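Home | Workshop | Checklists | Contact

Bench with waste hole: monthly check
March – Vignesh Kurup

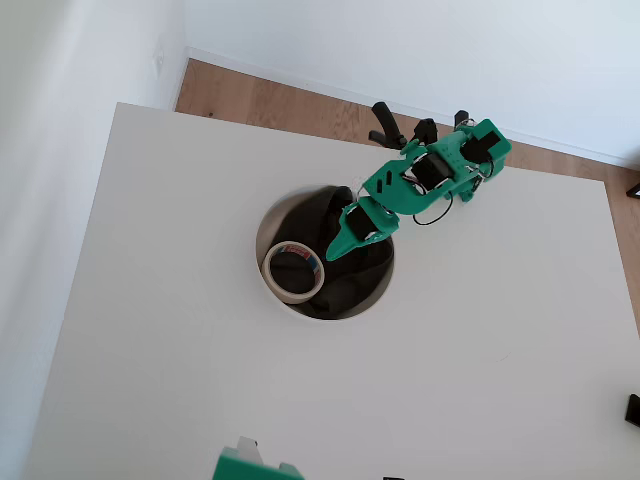 Segundo Espinoza wants it noted that a lined hole in the worktop has saved him a lot of sweeping, and that I should try using one before I mark it down. Noted. Marks as follows.

1. Rim of hole smooth, no chips. Pass. Run a finger round it yourselves, I won't be there every time.

2. Liner seated all the way round. Pass, with doubts. Black liners hide what has gone into them. I asked Fudar for clear ones and was told they cost more.

3. Only waste in the bag. Fail. There's a roll of masking tape in it. If it's finished, fine, but the cream tape is still in a thick band round the core.

4. Cables clear of the opening. Tie back any slack on the worktop. Recheck at 20 days.

5. Bag changed before it's full. No record kept. "We just know" is not a record.

6. Hole covered when the bench is used for cutting. The cover supplied by Stevent has not been found. I doubt it was ever unpacked.

Result: 5 comments, one fail. Yolanda Cusi to sign once item 3 is sorted.

Related
Step stools and ladders
Knife drawer check
Presau shelving: load labels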